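Lundov Tabletop Recorder: a summer with the simulated arm

Reviewed by Bontu Dinsa

I put off writing this for weeks, partly because August was a blur and partly because I kept changing my mind about the score. But people keep asking me about the Lundov recorder, so pull up a chair!

Some background first. There are 2 of us, Myroslav Panasiuk and me, and we wanted a small policy that could pick up a little object and put it where we told it to. For that you need examples, a good pile of them, and we had neither the floor space nor the patience to gather them all on real hardware. Lundov lets you drive a simulated arm with a hand controller and saves every run as joint positions, gripper state and camera views, ready for training.

Getting started

Installation took me most of a Friday morning (my own fault, I skipped a page of the guide), and after that it behaved beautifully. The starter room comes up with the arm already mounted, and you can be recording before your coffee is gone. I was grinning like a kid the first time the gripper went where I pointed it.

The room is plain in a way I came to like: gray walls, concrete floor, yellow lines, and a wooden table with the arm at one end. For our first task we kept things simple, with a small greenish-yellow cube and a little cardboard box on a flat tan mat. Every run begins with the jaws open and well up above the table, and I'd suggest you keep it that way too, as our early runs with random starting heights were a mess to sort through.

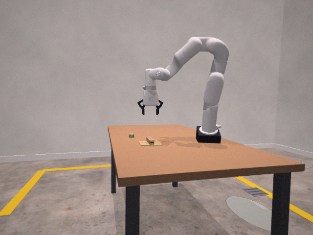 Recording the runs

We kept 330 runs out of 400, and I'm rather proud of that! Throwing away a bad one takes a single button press, and you'll use it a lot on your first day. I do wish there were a way to trim a run in place. If you dither for a bit before reaching for the cube (I dither), all that dithering goes into the file, and the policy will happily learn to dither right along with you. Myroslav ended up writing a little script to cut the slow starts.

Shuffling the objects between runs is very easy. You set a region on the table, and the cube and the box get a new spot each time. Lighting can be shuffled as well, though the menu for it is buried and I only found it in week 6.

What bugged me

The hand controller drifts. After a long session my wrist and the simulated wrist no longer agreed about which way was down, and I had to stop and reset. The export screen also gives no sign of life while it works, so I closed it twice thinking it had frozen. And please, Lundov, let us add notes to a run!

Would I buy it again?

Yes, and I'd tell a friend to get it too, as long as that friend has a decent graphics card and doesn't mind a fiddly controller. Four stars out of five from me. Myroslav says three and a half, but he had to write the script.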